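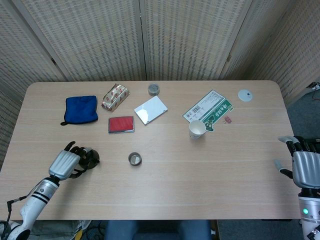
How to stop your grasp planner from picking the wrong thing off a crowded table

Posted Jan 23, 2022 by Koen Verschueren

If you have a two-armed robot, a head camera and a table full of odds and ends, sooner or later you will ask for the tin and be handed the lid. This page walks through how we set up target selection in Drarska, our in-house planning stack. Most of it carries over to whatever you run, provided whatever you run lets you see its scores. If it doesn't, fix that first and come back.

You will need a working segmentation node, a calibrated head camera, and a free afternoon. The afternoon is the hard one to get.

Step 1. Fit the table plane before anything else

Run the plane fit on the depth cloud and look at the residuals. A tabletop with a visible grain is a friendly surface and should give you a clean fit. If it looks bad, check the head tilt in the transform tree. Ours was off for most of December and we blamed the depth filter the whole time.

Crop to the plane outline and shrink the crop slightly at the borders. This gets rid of the divider behind the table, the floor, and the knees of whoever is sitting at the near side. Knees segment beautifully. They come back as two large, smooth, graspable objects, and the planner has a real fondness for them.

Save the plane with the session. You will want it again in Step 4.

Step 2. Mask the robot

Project both arms and hands into the camera view from the joint states and remove those pixels. Pad the mask by 6 pixels. Without padding you get a thin sliver of knuckle along the edge, which the tracker will follow faithfully for as long as you let it.

Don't skip the cables. They aren't in the robot model, so they need a mask of their own. Koen's Rule (nobody else calls it that) is to draw the cable mask wider than looks reasonable.

Anything already in a hand has to be masked too, and tagged as held. Drarska keeps this in a field called held_by. If that field is empty while the fingers are closed around something, the planner sees a fine dark disc hovering over the table and will send the other hand to get it. You can guess how we found this out.

Step 3. Segment, then merge

Set min_region to 300 points and run it. Now look at the output with your own eyes. Typical trouble:

Shiny wrappers break into pieces. Crinkled gold foil is the worst of them, as every crease is a fresh opinion about depth. Merge neighbors that share a color cluster.

Glossy white things grow holes where the light hits. Fill any hole fully enclosed by one region.

Printed cardboard splits along the print. A package that is half white and half green is, to a color-based segmenter, two packages. Turn on merge_coplanar.

A cup standing on cardboard gets merged with the cardboard, especially after you turn on merge_coplanar. Set the height break to 7 mm. Yes, you are undoing a little of the last fix. This is what tuning is.

Very small scraps vanish under min_region. We let them vanish. If you need them, lower the number and accept a table full of ghosts.

Step 4. Score the candidates

Each region gets a score from four terms: match to the request, reachability, clearance for the fingers, and height above the plane you saved in Step 1. The defaults weigh reachability too heavily, so the arm goes for whatever is closest and then looks pleased with itself. Halve it.

For flat round things, add the rim check. From above, an open tin and a loose lid are both circles, and the match term can't split them. The rim check compares depth inside the circle to depth at the edge. It was written by Helju Liepiņa and it works better than anything I wrote, so leave its thresholds alone.

Step 5. Pick an arm and stick with it

By default Drarska picks the arm again on every replan. For objects near the middle of the table this makes the two hands take turns starting toward the target and thinking better of it. Set arm_hysteresis to 10 and the first choice holds unless the path is blocked.

Park the idle hand open, off to its own side and above the plane. Then rerun the mask from Step 2, with the parked pose included.

Step 6. Dry run

Run with execution off and read the log. Every line should name a region, a score and an arm. If two regions score within a hair of each other, have the planner stop and ask. Ours used to break ties by region ID, meaning it picked whichever one got numbered first, and it did so with total confidence.

Then turn execution on, at low speed, with a hand near the stop button.

Known issues

held_by is not cleared if you kill the node mid-grasp. Clear it by hand before restarting.

The rim check fails on anything filled to the brim. Helju knows.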